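Manchas blancas en una mesa barnizada, ¿se quitan sin lijar?

Publicado el 20/10/2021 por marulanda_a_ratos

Buenas. Heredé una mesa de comedor que, según la familia, «es muy buena» (la frase con la que en mi casa se colocan los muebles que pesan). En junio alguien apoyó encima una fuente recién salida del horno y desde entonces tiene un cerco blanquecino del tamaño de un plato, más un par de anillos de vaso que ya venían de fábrica, o de mi tío.

He probado lo siguiente: aceite de oliva con sal, que me dejó la mesa aliñada; pasta de dientes, que huele muy bien; y mayonesa toda una noche, por recomendación de una vecina a la que ya no le pregunto nada. El cerco sigue ahí, quizá un poco más brillante.

En la ferretería Bermont me quisieron vender un bote de Stenamell incoloro, 15 euros, diciendo que con una mano encima desaparecía todo. A mí dar barniz sobre una mancha me suena a encerrarla para siempre. No sé qué acabado lleva la mesa. No tengo lijadora ni ganas de tenerla. ¿Alguna idea que no salga de la nevera?

carcoma_feliz

Las manchas blancas son humedad metida en el barniz, las negras son humedad metida en la madera. La tuya es de las primeras, así que respira. No le des Stenamell encima ni ningún otro: tenías razón, queda debajo y luego hay que decapar.

Primero averigua el acabado. En una zona que no se vea, por debajo del tablero, pon una gota de alcohol de quemar y espera un par de minutos. Si se ablanda y se pega al dedo, es goma laca. Si no pasa nada, será un barniz más moderno, de poliuretano o parecido.

Si es goma laca, moja un paño de algodón con muy poco alcohol, casi nada, y pásalo rozando, como quien quita el polvo con prisa. Una pasada, esperas, otra pasada. Si frotas o te paras en un punto te llevas el barniz y entonces vuelves aquí con otra pregunta. Ventila y no fumes.

Si es moderno, plancha. Quita el vapor, ponla al mínimo, coloca un trapo de algodón blanco doblado sobre el cerco y apoya 2 o 3 segundos. Levantas, miras, repites. A veces la mancha se va a la primera y a veces hay que insistir un buen rato. Con las mías he tenido de todo.

Y antes de cualquiera de las dos cosas limpia bien los restos de aceite y mayonesa, con agua jabonosa muy escurrida y secando enseguida. Llevas tres salsas encima.

tapiz2084

yo la tape con un mantel y solucionado, la mia es de Jitimville y tiene cosas peores

pd: la plancha NO, a mi cuñada se le quedo la marca de la plancha entera, con los agujeritos

barniz_y_paciencia

Lo de los agujeritos pasa por usar vapor o por dejarla apoyada mientras se contesta al teléfono. Sin vapor y con trapo grueso no suele haber problema, pero entiendo el trauma.

Añado una tercera vía si lo de antes se queda a medias: lana de acero muy fina, la de cuatro ceros, con cera incolora en pasta. Siempre a favor de la veta y sin apretar. Lo que haces es pulir la capa de arriba, y quedará un brillo distinto en esa zona, así que luego toca repasar el tablero entero para igualar. Es aburrido. Yo lo hice con la radio puesta y me enteré de la cotización del trigo.

El algodón tiene que ser 100 % algodón, no esas camisetas con mezcla, que con el calor se pueden quedar pegadas. Y si la mesa está chapada, mira antes que no haya burbujas en la chapa, porque el calor ablanda la cola y las levanta más.
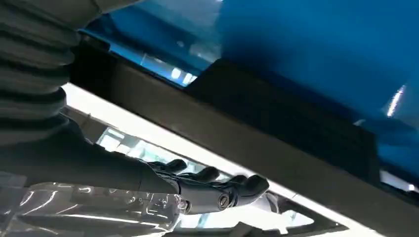 Cuando termines, déjala un par de días sin nada encima antes de encerar. Luego compra salvamanteles, de corcho, feos, los que sean. El mantel de la respuesta anterior protege de las miradas, pero una fuente del horno lo atraviesa sin despeinarse.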